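Drillside Family Center
Play Area Safety Checklist, with inspector's comments
Area: pretend-food table
Inspected by: Nyokabi Lema
Date: May 18, 2026
Copies to: Fiorella Fabbri, Bok-nam Yeon

Last visit's sheet for this table was all check marks and not one comment. I don't trust a sheet like that, so I started over from the top.

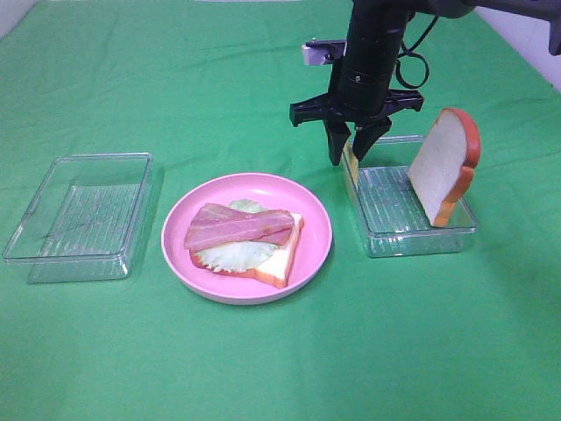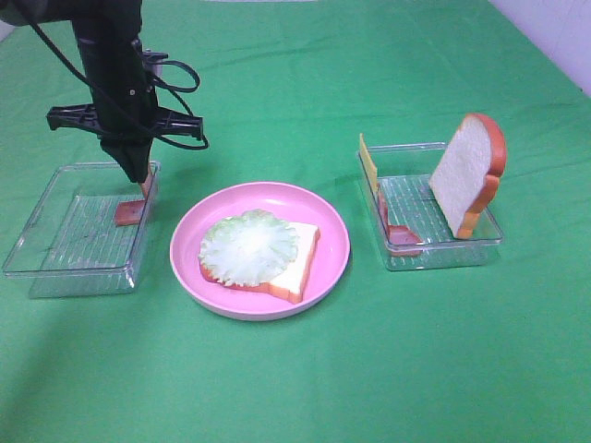
Sandwich set on the green cloth: pink plate with bread and lettuce, clear container to each side.

1. TABLE AND COVER

1.1 Tabletop fully covered, no bare edges in play zone
OK.

1.2 Cover lies flat
COMMENT. There are creases in the cloth, most of them toward the wall. They are faint and I wouldn't close a table over them. I was told the cover "gets ironed." When? By whom? There is no line for it on the cleaning log. Either add the line or stop saying it.

1.3 Cover secured against pulling
FAIL. I took a corner and pulled, and the cloth moved with everything on it. A two-year-old will do this in the first minute. Clips were recommended in the last report and marked "in progress." I looked for clips in the supply closet and found the empty bag.

1.4 Table stable when leaned on
OK. No rocking. Leg bolts tight.

1.5 Height suits the age group on the door sign
COMMENT. The door sign says 18 months and up. The supply order says 3 years and up. One of these is wrong and I'd like to know which before I check the box.

2. CONTAINERS

2.1 No cracks or splits
OK on both. I ran a thumb along every rim and flexed the corners.

2.2 No sharp molding marks
OK, barely. One has a rough spot under the rim that I could feel but not catch a fingernail on. Look at it again in July.

2.3 Ribbed floor clean between ridges
FAIL. Ribs are where the dirt goes. I dragged a cotton swab down the grooves and it came up gray. The log says these were washed Friday. I believe somebody rinsed them Friday. Use a brush.

2.4 Suitable as toy storage
COMMENT. Clear is good, because you can see what has been left in there. My objection is that these look like something you'd put real food in. Bok-nam Yeon says they have never been near the snack counter. Mark them anyway. A permanent marker and the word PLAY on the underside would settle it.

2.5 Containers labeled with contents
FAIL. No labels on either. The inventory sheet calls for bread in one and fillings in the other, and I found no way for a substitute to know that.

3. PLATE

3.1 Rim intact, no chips
OK.

3.2 Surface free of deep scratches
OK. Light scuffing underneath.

3.3 Non-slip
Not rated. The form asks this about every plate and I have never met a toy plate that passed. I suggest we drop the question.

4. PLAY FOOD

4.1 Bread slices
COMMENT. Crust color is holding. I bent each slice double and got no crumbling and no flaking. The supplier's sheet from Flerido says the material is "virtually indestructible," a phrase I have read about many things now in the trash. Keep bending them at every visit.

4.2 Lettuce
FAIL, replace. The frilly edge is the weak point on all of these. Mine has a small tear starting in the ruffle. It hasn't come off yet, and a piece that size is exactly what this checklist is for. Kanini Mwakyusa wanted to trim it with scissors. Please don't. Trimming makes a fresh edge and a fresh tear.

4.3 Bacon strips
OK. Long enough that I'm not worried about choking. Wiped with a white cloth and no color came off.

4.4 Ham
COMMENT. The smallest of the meats. It cleared the small-parts tube when folded flat but I had to argue with myself about it when rolled up. I am passing it for the over-threes and holding it back for anyone younger, which brings us back to item 1.5.

4.5 Other pieces
COMMENT. The inventory says the set is complete. It was typed up when the set was bought and has the original date on it, so what it tells me is what we paid for. Check the pieces against it by hand and initial it.

4.6 Smell
OK. Yes, I smell them. Damp toys put away in a closed bin will let you know.

5. CLEANING

5.1 Product in use is approved for mouthed toys
COMMENT. The bottle on the shelf is Prirden. The label has a picture of a baby on it. A picture isn't an approval. I asked for the data sheet and was given the invoice. Send me the data sheet.

5.2 Contact time followed
FAIL. The instructions call for 4 minutes wet before wiping. I watched one cleaning on the next table over and it was spray, wipe, done.

5.3 Log filled in at time of cleaning
FAIL. A whole week of entries in the same pen, same slant, same slightly bored initials. I have filled in logs that way myself and I know what it looks like.

5.4 Toys fully dry before storage
Could not confirm. Nothing was being put away during my visit.

6. SURROUNDINGS

6.1 Walls by table clean, no loose paint
OK.

6.2 Outlet covers in place
OK, and tested by pulling.

6.3 Clear path to exit
OK at the time of my visit. The stroller parking drifts. I would put tape on the floor.

6.4 Age sign visible
See 1.5. It is visible. Whether it's correct is another matter.

FOLLOW-UP

Clips for the cloth: Kanini Mwakyusa. Table stays closed to under-threes until they are on.
New lettuce, and one spare: Fiorella Fabbri. Not from the Mussa bargain bin. We tried those and the color came off on my hands.
Brush for the container floors, PLAY marking, labels: Bok-nam Yeon.
Prirden data sheet: whoever has the vendor's phone number.
Door sign and supply order to agree with each other: Veikko Heiskanen, who signed both.

Veikko has asked me to change 4.4 to a plain OK so the summary page looks cleaner. I've left it as written. He is welcome to add his own comment under mine.

Comment added, V. Heiskanen: Door sign will be changed to 3 years and up. I still think the ham is fine.

Reinspection: July, unannounced.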